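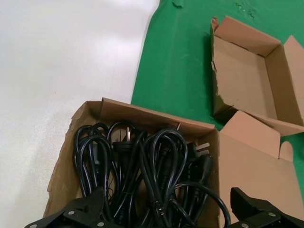 Power cords in an open box, with an empty one nearby.

Home | News | Events | Contact

Menon, 2025-02-12: I'm Gilang Ong, and I get to share some happy news from Jarus! Our cord and cable swap is coming back to Menon, and this time it runs for 4 weekends (we only managed one in January). Last time 351 people came by and took home nearly 600 cables, which blew me away.

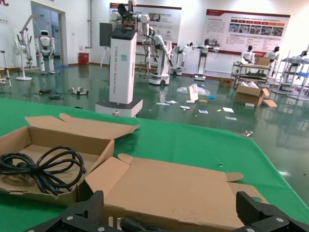
Jarus News, No. 62

Bring whatever's in your junk drawer, coiled up if you can, and take what you need. It's free. Sugeng Chong from Kornine will be at the front table to help you match a plug to your old printer or lamp.

We use cookies to improve this site. OK
© Jarus | Press contact: Gilang Ong | Back to top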